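Two arms, one bag, and a result I didn't expect to like this much

20 Nov 2018

I've been putting off writing this one up until I was sure the numbers weren't a fluke. We reran the whole thing last week on the second rig and they held, so here goes!

Some background for anyone who hasn't been following. Since January our little group at Stakau has been working on packing: two arms, a soft bag, a handful of everyday things on a table, and the job is to get the things into the bag. People do this every day without a thought. For a pair of arms it's horrible. The bag has no fixed shape, the opening moves whenever you touch it, and the moment one gripper lets go the whole mouth flops shut again.

The usual way of teaching this is to have a person drive both arms through the job many times over, record everything, and train a single policy that puts out the motion for both arms together. We did that first. It works a bit. What it's bad at is waiting. The left arm is meant to hold the bag open while the right one fetches something, and in the recordings the person driving is always fidgeting slightly with the holding hand, so the policy learns to fidget as well, and sooner or later it fidgets the bag out of its own grip.

Volodymyr's idea was to label the waiting. He wrote a small script (an afternoon's work, he claims, though I saw the commit times) that goes through each recording and marks the stretches where one arm is doing nothing useful. During those stretches the training ignores that arm's small movements and asks it only to keep its gripper where it is and its grip as it was. The other arm is trained as normal. There's one extra output per arm, a sort of "am I holding or am I moving" flag, and the policy has to predict that too.

I'll admit I thought the flag would be useless. I expected it to flicker on and off and make everything worse. It does flicker, a little, near the handovers, and we smooth it with a short window. Otherwise it's lovely to watch. The holding arm goes properly still and the other one gets on with it.
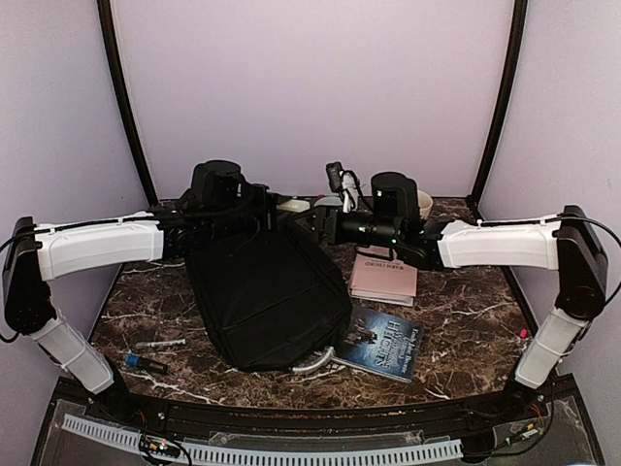 Fumiko Kawaguchi
Research engineer, two-arm handling, Stakau

The layout you see there is one of the harder ones. The bag is lying flat, so there's no opening to aim for until somebody makes one, and Wuthering Heights is overlapping the edge of it, which means tugging at the fabric tends to drag the book along too. Paperbacks are a pain in general. They bend, they fan open, and a thin booklet like the pink one can be hard to get a jaw under at all. Markers roll. I have grown to dislike markers.

So, numbers. We trained on 400 recorded runs, the same ones for both versions, and tested each version on 17 layouts that weren't in the training set. The plain policy finished 2 of them. The version with the holding labels finished 13! I made Volodymyr Zakharchenko check my scoring sheet, then I checked his, and we'd both written the same thing. By "finished" I mean every item in the bag with no human help. Partial packs count as failures, even the heartbreaking ones where the last pen is balanced on the rim.

What I like most is that we didn't collect any new data. Same recordings, same network apart from the extra outputs, same training time give or take. All the gain came from telling the thing which parts of the demonstration to take seriously. I keep wondering how much else in our old recordings is just human twitchiness that we've been faithfully teaching to machines for months.

Where it still goes wrong: mostly at the very start. If the first pinch on the bag catches two layers of fabric, the holding arm will hold both layers with great determination and the other arm will push a book against a closed bag until the time runs out. The labels make this worse in a way, as a wrong hold is now a very steady wrong hold. The plain policy would at least wriggle out of it now and then. We're trying a quick check after the first pinch, where the free arm prods the opening before fetching anything, but I don't have results I'd want to show yet.

A few people asked after my talk at Zilcombe whether the labels could be learned with no script at all. Probably, yes. The script is crude: it looks at gripper speed and whether the jaws changed, and that's nearly all. It mislabels slow careful movements as holding, which matters if your job involves sliding something gently into place. For packing we got away with it. For folding I doubt we would.

Next up is Vesum, our name for the version with a proper recovery step. I also want to try stiffer bags, and something with a zip, which Volodymyr thinks is madness. The labelling script needs a tidy before anyone else should have to read it, but if you're working on something similar and don't mind comments that are half in shorthand, write to me and I'll send it over as it stands.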